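How do you look after a robot with two arms?

Quick one today, because Tahira Swati has to get back to work and she's the one who knows all this. She looks after a robot cell called Trolten, at the Wilbridge workshop. Cell is just the word for a robot plus the space it works in. Table, arms, cables, cameras, the lot.

So. Two arms. One on the left, one on the right. You have that too! Shoulder, elbow, wrist, and at the end a gripper, the robot's hand. A gripper doesn't have five fingers like you. It opens and it squeezes, and that's enough for quite a lot of jobs. Try it at lunch with just your thumb and one finger. Sandwich, easy. Grapes, ok. Shoelaces, good luck.

Before anybody switches anything on

Tahira starts at the bottom. Bolts first. There are 8 big ones holding each arm down and she puts a wrench on every single one. An arm that's a tiny bit loose at the bottom is a LOT loose at the top. You can check this with a ruler. Hold one end and wobble it just a little, and look how far the other end goes.

Then cables. Every arm needs electricity and it needs messages, and both come down cables. The cables have to bend when the arm bends. Too tight and they get yanked out. Too floppy and they snag on stuff. So she moves the arm slowly with her hands, all the way out, all the way back, and watches the cable the whole time. Does it catch? Does it rub? If it rubs she moves it and does it all over again.

Then the table cover. Ours is black, and it gets wrinkly. Small wrinkles are fine. Big lump where a part is supposed to stand, not fine, smooth it out.

Then the parts. The job on the table is white poles and pipes that make a stand. Good job for two arms, if you think about it. Have you ever put up a tent pole by yourself? One hand to hold it up, one hand to fix the bottom, and then you need a third hand for your nose because it itches. Robots don't itch, but they do need one gripper to keep things steady while the other one does the fiddly bit.

How does it know where things are? Cameras. One looks over the whole table from up high, sort of where a head would be. Small ones ride down near the grippers and see things really close, so close that a pole fills up most of the view. You need both kinds. The high one can tell you where the pole is. The close one is for the last little bit, when the fingers are almost touching.

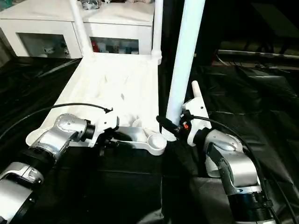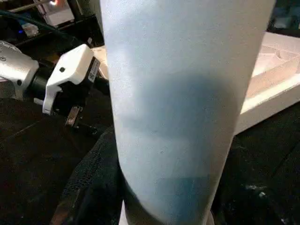
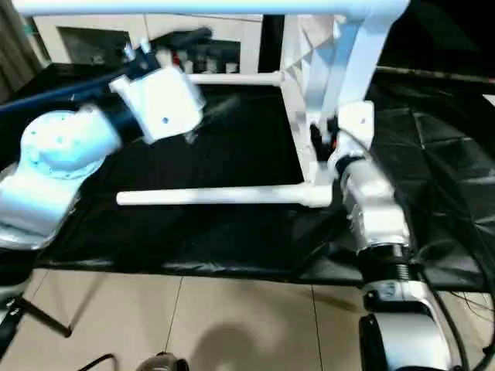
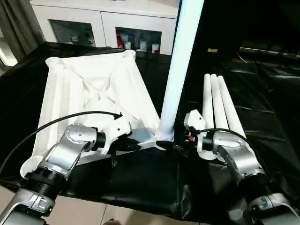
The grippers and the stand parts on the black table cover. Second picture is the close-up.

Look for the black cables by the arms. Those are the ones Tahira was fussing over.

Why so many joints?

Each joint only does one thing. It turns. Thats all. But stack a bunch of them in a row and the gripper can get to nearly anywhere on the table, from the side, from the top, at a slant. Stretched out straight, one of Trolten's arms is 1020 millimeters long. Go find a tape measure. A bit more than a meter.

Inside each joint is a motor, and gears, and a little sensor that tells the computer how far the joint has turned. The sensor is the part Tahira cares about most. If it's wrong by a hair, then the arm thinks its hand is over the pole when really it's next to the pole. Bump.

Fixing that is called calibration. Big word. It means "show the robot where zero is." She parks each joint on its zero mark and presses a button, and the computer goes ok, got it, that's zero. Next joint. Then she sends the gripper to a dot on a test card. If it lands on the dot, done. If it lands beside the dot, start again. She does this every Saturday morning before the building gets busy.

What wears out?

Finger pads. Always the finger pads! They're the grippy bits inside the fingers, and they get smooth, same as your sneakers. A smooth pad lets a pole slide. Trolten gets new pads after 300 hours of work. The old ones go in a jar on the shelf at Wilbridge and it is a pretty full jar.

Screws, too. Little ones. All that moving and stopping shakes them and now and then one creeps out. Tahira draws a line of paint across the screw and onto the metal next to it. If the line is still straight, the screw hasn't turned. If the line looks broken, get the screwdriver. Great trick, costs almost nothing, people do it on bikes.

Dust and lint. It gets everywhere. Soft brush for the grippers, soft cloth for the cameras. Never your sleeve on a camera! Ask her how she knows.

When something goes wrong

There's a red button. Bigger than you'd think, on the wall by the door. Push it and both arms stop. Anyone in the room is allowed to push it, even visitors, even if you're not sure. You won't get in trouble for it.

After that, in this order:

Power off.
Wait for the light to go out.
Look before you touch.
Write down what you saw. Even if it's silly.

The writing down goes in the log book. It has 141 entries so far. Number 141 just says "left wrist cable, moved the clip, ok now." Number 8 says "squeak???" and then there's a page and a half about the squeak, and it was the table. Not the robot at all. The table leg needed a felt pad.

Why bother writing it? Because Patrício, the other workshop, has a cell almost the same as this one, and when they get a weird problem they call up and Tahira can flip back throught the book and find it. Malden did the same thing in October with a gripper that wouldn't close all the way.

Words to keep

Cell: the robot and its whole work space.
Gripper: the hand.
Joint: the part that turns.
Calibration: showing it where zero is.
Log book: where you write down the squeak.

Try it at home

You need a friend, a cardboard tube and a lump of clay. Put the clay on the table. Each of you gets one hand, and that hand only gets a thumb and one finger. Stand the tube up in the clay so it stays. No talking the first time. Then do it again with talking. See which was faster.

Then swap sides. Most people are worse on the other side and the tube goes over. Put something soft under it if you're using a good table.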